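Numau 2 Parallel Gripper
Evaluation kit for arm-mounted use
Supplied by Listusik

The Numau 2 is an electric gripper for light household-type items. The kit includes the gripper, a wrist camera bracket, a cable set and the Vinumska controller. Rated payload is 13 N at the fingertips. The camera bracket can be fitted in either of two positions.

Comparison runs use a long table stocked with toy kitchenware and small printed goods. Items are left where the last run put them. 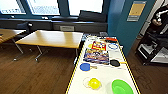
Each gripper gets 15 attempts per item, with the same arm and the same controller settings. The Chornovol gripper was run first and the Numau 2 second. On flat items such as books, both grippers needed a lower approach angle. On rounded plastic items the Numau 2 dropped 2 and the Chornovol dropped 9.

Wrist camera notes: the housing takes up a large part of the view in the standard position. Mask this area before training or calibration. Close-range focus is fixed. 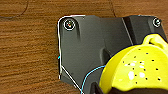 Ornella Greco writes that her Numau 2 slipped on thin rims until she lowered the closing speed, and that she would like the default changed. Firmware dated 11 September 2018 adds a slow-close setting under Motion, Grip.

Spare fingers are sold in pairs. Mounting screws are included.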